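3 Methodik

3.1 Studiendesign und Versorgungskontext

Die vorliegende Untersuchung wurde als retrospektive Kohortenstudie mit ergänzender prospektiver Befragung an den dermatologischen Ambulanzen des Klinikverbunds Nellilau durchgeführt. Der Verbund umfasst 4 Standorte mit allergologischem Schwerpunkt, an denen Patientinnen und Patienten mit Verdacht auf ein allergisches Kontaktekzem nach einheitlichen Vorgaben diagnostiziert werden. Die Überweisung erfolgt überwiegend durch niedergelassene Fachärzte; ein kleinerer Teil der Vorstellungen geht auf betriebsärztliche Veranlassung zurück. Gegenstand der Auswertung sind ausschließlich Fälle, in denen eine Epikutantestung mit der Standardreihe einschließlich Nickel(II)-sulfat, Kobalt(II)-chlorid und Kaliumdichromat vollständig abgeschlossen wurde.

In die retrospektive Auswertung gingen 3859 Testungen ein. Mehrfachtestungen derselben Person wurden nur mit dem jeweils ersten vollständigen Befund berücksichtigt. Ausgeschlossen wurden Personen unter systemischer immunsuppressiver Therapie, Personen mit florider Dermatitis im Testareal sowie Schwangere. Für die prospektive Befragung wurden aus den laufenden Vorstellungen 400 Personen mit Ekzemen der Finger und Hände konsekutiv rekrutiert. Die Rekrutierung begann im Oktober und wurde nach Erreichen der geplanten Fallzahl beendet.

3.2 Durchführung der Epikutantestung

Die Testsubstanzen wurden in Vaseline auf den oberen Rücken appliziert und verblieben dort 48 Stunden unter Okklusion. Die Ablesungen erfolgten nach 48 und 72 Stunden; bei fraglichen Reaktionen auf Metallsalze wurde eine Spätablesung nach 7 Tagen angeschlossen. Die Bewertung der Reaktionsstärke folgte der üblichen Einteilung in negative, fragliche, einfach, zweifach und dreifach positive sowie irritative Reaktionen. Als positiv im Sinne der Auswertung galten Reaktionen ab der Stufe einfach positiv zum Zeitpunkt der zweiten oder einer späteren Ablesung.

Sämtliche Ablesungen wurden von 6 Untersucherinnen und Untersuchern vorgenommen, die vor Studienbeginn eine gemeinsame Schulung unter der Leitung von Domenica Lehner absolviert hatten. Bei abweichenden Beurteilungen zweier Untersucher im Rahmen der Doppelablesung entschied eine dritte Person ohne Kenntnis der Anamnese. Die Übereinstimmung der Doppelablesungen wurde mittels gewichtetem Kappa bestimmt.

3.3 Erfassung der Expositionen

Die berufliche und private Metallexposition wurde mit dem Erhebungsbogen Arkunden erfasst. Der Bogen gliedert sich in einen beruflichen, einen häuslichen und einen persönlichen Teil. Im beruflichen Teil werden Tätigkeit, Dauer und Häufigkeit des Umgangs mit metallischen Werkstücken, Werkzeugen und Münzen sowie die Verwendung von Schutzhandschuhen abgefragt. Der häusliche Teil betrifft Feuchtarbeit, Reinigungsmittel und den Kontakt mit Küchengeräten. Im persönlichen Teil werden das Tragen von Schmuck, Uhren und Piercings, die ungefähre Tragedauer und die Gewohnheit erhoben, Fingerschmuck beim Händewaschen abzulegen oder anzubehalten.

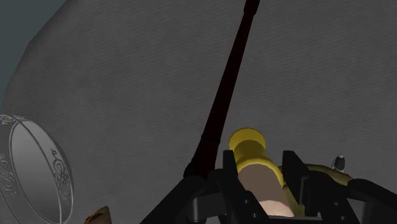 Abbildung 1. Silberfarbener Ring mit Flechtwerkverzierung auf grauer Fläche (Computergrafik).

Die Angaben wurden im persönlichen Gespräch erhoben und unmittelbar in die elektronische Studienakte übertragen. Auf eine selbstständige Bearbeitung des Bogens durch die Teilnehmenden wurde verzichtet, nachdem sich in der Vorphase gezeigt hatte, dass insbesondere Fragen zur Dauer zurückliegender Expositionen häufig unbeantwortet blieben. Für Personen ohne ausreichende Deutschkenntnisse standen Dolmetscherdienste zur Verfügung. Die Expositionsdauer wurde kategorial erfasst und in die Stufen gelegentlich, regelmäßig und dauerhaft eingeteilt.

Die Schwere des Handekzems wurde am Tag der Erstvorstellung anhand eines klinischen Scores dokumentiert, der Erythem, Infiltration, Vesikel, Fissuren, Schuppung und Ödem für jeweils getrennte Areale der Hand berücksichtigt. Zusätzlich wurde vermerkt, ob die Hautveränderungen auf einzelne Finger begrenzt waren oder Handrücken und Handflächen einbezogen. Eine atopische Diathese wurde anhand der Eigen- und Familienanamnese beurteilt.

3.4 Statistische Auswertung

Kategoriale Merkmale werden als absolute und relative Häufigkeiten angegeben, stetige Merkmale als Median mit Interquartilsabstand. Der Zusammenhang zwischen positiver Nickelreaktion und den erhobenen Expositionen wurde mit logistischer Regression geschätzt. Als Kovariaten gingen Alter, Geschlecht, atopische Diathese, Standort und berufliche Feuchtarbeit in das Modell ein. Die Auswahl der Kovariaten erfolgte vorab nach inhaltlichen Gesichtspunkten; eine schrittweise Variablenselektion fand nicht statt.

Fehlende Werte in den Kovariaten wurden durch multiple Imputation ersetzt. Fehlende Angaben zur Zielgröße führten zum Ausschluss des Falles. In einer Sensitivitätsanalyse wurden fragliche Reaktionen als positiv gewertet, in einer weiteren wurden ausschließlich zweifach und dreifach positive Reaktionen berücksichtigt. Das Signifikanzniveau wurde auf 5 Prozent festgelegt. Die Auswertung wurde von Akosua Dogbe nach einem vor Datenbankschluss hinterlegten Analyseplan vorgenommen.

3.5 Ethik und Datenschutz

Das Studienprotokoll wurde der zuständigen Ethikkommission vorgelegt und zustimmend bewertet. Die Teilnehmenden der prospektiven Befragung gaben ihre schriftliche Einwilligung. Die retrospektiven Daten wurden vor der Übermittlung an die Auswertungsstelle pseudonymisiert; die Zuordnungslisten verblieben an den jeweiligen Standorten. Eine Weitergabe personenbezogener Daten an Dritte fand nicht statt. Die Studie wurde aus Mitteln der Oltby-Stiftung gefördert, die auf Planung, Durchführung und Auswertung keinen Einfluss nahm.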